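Thread: Lookup table, surrogate key or just a CHECK constraint?

trolico_dba
We have a parts table, 59 columns, inherited from the old system. One of them is a category code, char(3), no constraint on it. Over the years people have typed all sorts into it. There are 9 valid codes according to the spec and 40 distinct values in the column. I want to clean it up and stop it happening again. Options as I see them are a CHECK constraint listing the codes, or a separate category table with a foreign key. Which would you pick?

fular
Separate table. You will want a description against each code sooner or later, and adding a code becomes an insert, with no change to the table definition. Load the distinct values into a staging table, map each one to a valid code by hand, update from the mapping, then add the foreign key last.

dantas59
I'd disagree for nine codes. CHECK is one line, there's no join and no extra table to back up and document. If the list changes once in three years, altering the constraint is no hardship.

fular
It is when the table is large and the engine has to revalidate every row with a lock held. Also your forms can't read a CHECK constraint to fill a drop-down list, so you end up with the list in two places.

trolico_dba
The drop-down is a good point. At the moment the list is typed into the form, and again in two reports.

Aparecida Fagundes
Go with the table, but decide on the key before you build it. If you keep the char(3) code as the primary key, existing reports that print the code carry on working without a join. If you add an integer key, every one of them has to be changed.

Bins:

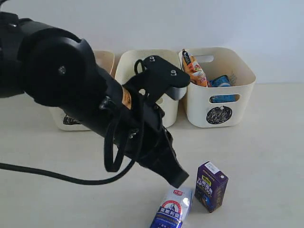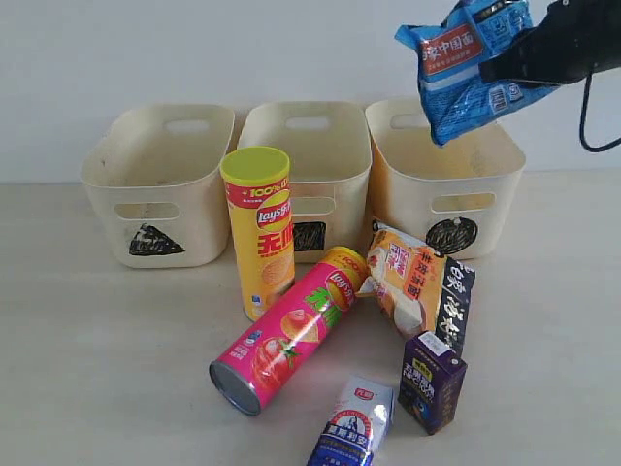 On the key, I would keep the natural code here. It is short, it is already printed on paperwork and it doesn't change. Use ON UPDATE CASCADE if your engine has it and you are worried about renames.

dantas59
Cascading updates on a busy table are asking for trouble. If there's any chance of a rename, use the integer and put a view over the top so the reports see the old column name.

Aparecida Fagundes
A view is fine for reading. It gets awkward if anything writes through it, and we haven't been told whether the import does.

trolico_dba
It does. The Lando import writes straight to the parts table every night at 3.

fular
Then fix the import first. Once the foreign key is on, a single bad code will fail the insert, and depending on how it batches you could lose the whole load. Send it to a staging table, move across the rows that match and log the rest.

trolico_dba
Checked the job and it commits once at the end, so one bad row would roll back everything. I'll do the staging table first and keep char(3) as the key. What about rows where the code is null? Some are blank strings and some are real nulls.

dantas59
Turn the blanks into nulls before adding the key. A null passes the foreign key check, a blank string doesn't. If every part must have a category, set NOT NULL afterwards as a separate step.

trolico_dba
OK. Running the mapping on the test copy on Sunday, will post the script after that.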